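The Man Who Won't Let You Say "Notes of"

Juraj Jelínek has spent most of his working life smelling things for money, and he would like everyone to stop lighting candles at dinner.
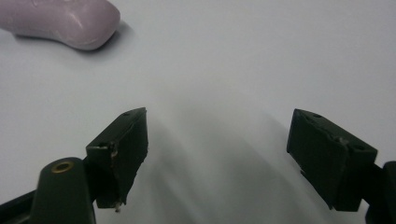 Jelínek makes scents for household products, the kind you buy with the groceries and never think about again. Perfume people, he says, treat him the way novelists treat the man who writes the instructions for the dishwasher. He has worked on floor cleaner, dryer sheets, a shoe spray he will not discuss, and a great deal of soap. Ask him about color and he sits up. A bar in that pale pinkish lavender, smooth and rounded at the end, has already told you what it smells like before you pick it up, and most of his job is deciding whether to go along with it. "If I put lemon in a bar like that, people write letters," he says. "They don't say they dislike lemon. They say there is something wrong with the soap."

We met in February in the back of Moren, a café he picked because the coffee is bad. Good coffee, he explained, gets into your coat and stays there all afternoon, and he had work at three. He ordered hot water and looked at it for most of an hour.

He came to the trade by failing at another one. He studied chemistry in the hope of doing something with paint, and was hired at Skála, a small scent house that supplied laundry companies, because he turned up to the interview and the other candidate had a cold. His first boss there was Oldřich Šťastný, whom he still talks about in the present tense of a man being watched.

"Oldřich does not allow 'fresh,'" Jelínek says. "You say 'fresh' in front of him and he asks you, fresh what? Fresh fish? Fresh cement? I once said 'notes of,' and he sent me out to stand in the hallway. I was twenty-six years old."

The training, as he tells it, was two years of smelling the same small bottles in a different order every morning. He learned to tell a cheap rose from a cheaper one. He learned that vanilla makes people trust a product and that too much of it makes them hungry, a problem in toilet cleaner. At the end of the two years, Šťastný let him adjust a fabric softener. He was permitted to make it very slightly less sweet.

"My mother bought it," he says. "She told me they had ruined it."

His one public success was Humine, a scent for a line of hand soap that was meant to suggest a garden after rain. It started out in 2000 as something much bolder. Jelínek wanted dirt in it, real damp dirt with a bit of root. The client, Sotel, wanted dirt that had been to college. They went back and forth for months, and each new version came out a little cleaner than the one before it.

"By the end it was a garden that belonged to a bank," he says. He still keeps the first version at home. Guests are offered it whether they ask or not, and I am told that some of them have been polite.

Does he mind that his best-known work is the one he likes least? He gives this the kind of thought most people save for a menu. "I mind when I go to wash my hands at the dentist and there it is," he says. "I can't complain to the dentist. He thinks it's lovely. He told me so while his fingers were in my mouth."

He has firm views on nearly everything you own. Pine should be kept for floors. Coconut is "a vacation you have to rinse off." Anything called Ocean smells of melon, because the sea itself smells of things people would pay to have removed. Unscented products are the hardest of all, he says, and a good many need something added to cover up what the soap smells like when it's left alone. I asked which ones. He drank some of his hot water.

At home he washes with a plain bar from the hardware store and hangs his shirts outside, even in winter, when they come back in stiff as doors. His wife is allowed one scented item, a hand cream, and she keeps it in the car.

I told him, as we were putting on our coats, that I had bought a candle on the way over as a thank-you. It was fig. He turned it around, read the label, and handed it back to me with great courtesy.

"Fig what?" he said.

More conversations
The Piano Tuner Who Hates Pianos
Forty Minutes With a Mattress Inspector
She Names the Paint, You Live With It
A Bread Judge on the Trouble With Crust
What the Elevator Man Hears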